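4. Washing knits and delicates – Kurketti 900

Before you start. Drum empty, tap open, drawer pushed fully in.

1. Turn dial to Delicates. Wait for the light to stop flashing.
2. Set spin to 900 or lower. No spin for beaded items.
3. Liquid detergent only, left compartment. Powder leaves marks on wool.
4. Close door untill it clicks. Press Start.

Note – door stays locked for 2 minutes after the cycle. Don't pull the handle.

Caution: never use the Boil setting for knits. Shrinkage is not covered by the guarantee.

If code 3046 shows, drawer is not seated. Push in, press Start again. Still there – switch off at the wall and see section 9.

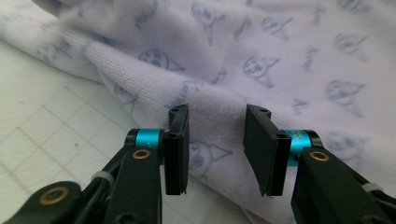 Colour sorting next. Whites on their own, darks on their own, reds always seperate for the first few washes. Very pale knits, like the lavender-white one in the photo, go in with the lights and never with new denim. Turn inside out. Dry flat, away from radiators.

5. Wipe the door seal. Leave door ajar.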